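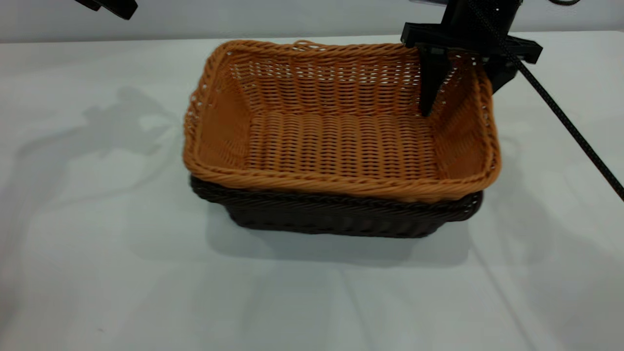 Right, who wants a thread about turning an old ladder into a hanging drying rack? I've been promising this one since June and the ladder has been in my hallway the whole time, bruising my shins.

1/ The ladder came from the Saturday tip shop in Penitz. Wooden, nine rungs, green paint all over it and a split in one leg. I cut the split bit off, so now it's a short ladder. Don't start with a good one, you'll feel awful sawing it.

2/ Sanding. I went 80 then 120 and gave up before the fine stuff. I left some of the green on because I liked it (and my arms hurt).

3/ Finish is two coats of Hevville clear wax. Leave it overnight between coats. I didn't the first time and got a lovely print of my own sleeve in it.

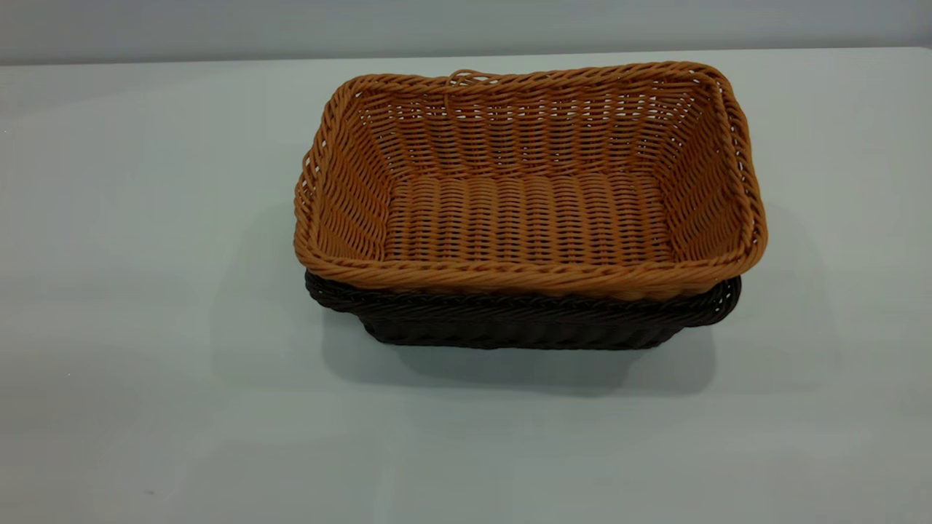 4/ Now the scary part, the ceiling. Find your joists! Knock, listen, use a detector if you can borrow one. Mine run the opposite way to what I'd assumed, so the whole rack had to turn round and now it points at the fridge.

5/ Four screw eyes into the joists, four into the ladder, chain between. I bought the chain at Barros and had them cut it there. Check the load rating on the packet and then hang a lot less than that.

6/ Get somebody to hold the other end while you hook it on. I tried it alone with a stack of books on a chair – please don't.

7/ Butcher's hooks along the rungs for herbs, tea towels and the colander that never fit in any cupboard. The lavender from Arnach is up there too, dropping bits in the butter dish.

8/ If I did it again I'd hang it a hand's width higher. Tall visitors have opinions.

Next one is the bathroom stool, once I've found the other leg.

December 18, 2023

400 likes · 9 comments · 31 shares

Contact · Privacy · Back to top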